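# Clearing the table at closing — notes for the Hesgate talk

Start with the tabletop. Round, wood, polished.
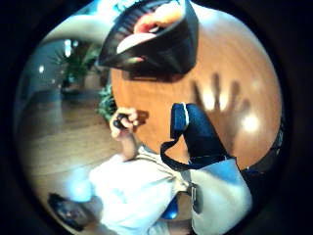
- Victor Mosoti asked for 20 minutes, leave five for questions.
- Small things first, then bags and boxes. Wipe last.
- Shiny finish hides crumbs under a lamp. Look from the side — glare moves, dirt stays.
- Altville numbers: 60 tables, one cloth each per shift. Cloths are ordered by the 1000.
- Lost items go in the drawer by the door, tagged with the table number.
- Skip the polish story if Wekesa already told it in March.
- Hand out the card, then questions.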